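Gripper trials: the Kinsella goes back in its box

Readers with long memories will recall that in May we promised a quick comparison of two parallel grippers, the Edska and the Kinsella. It is now October. Berwyn Lougher would like it known that "quick" was never his word.

The test was plain enough: pick an item out of a bin, put it down on the table, do it again. Each gripper got 104 goes, making 208 in all, and Estela Medina wrote down every one of them in pencil. Thin things were the trouble. The Kinsella is a lovely piece of work and closes beautifully – usually just beside whatever you wanted.

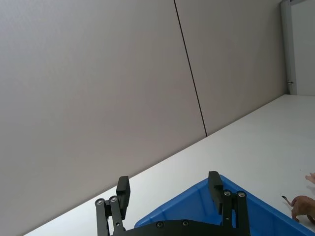

Do we need a new controller to run either gripper?

The Tondell we already own will drive both, once you have changed the force limit in the settings and restarted it, up to 20 times if it's in a mood.

The Edska won, then, though by less than its brochure would have liked. It dropped fewer small items and its pads came off without swearing. Estela still prefers the Kinsella for boxes and has said so in the margin of the results sheet, twice. The wrist camera comparison is next, and Berwyn has declined to give a date.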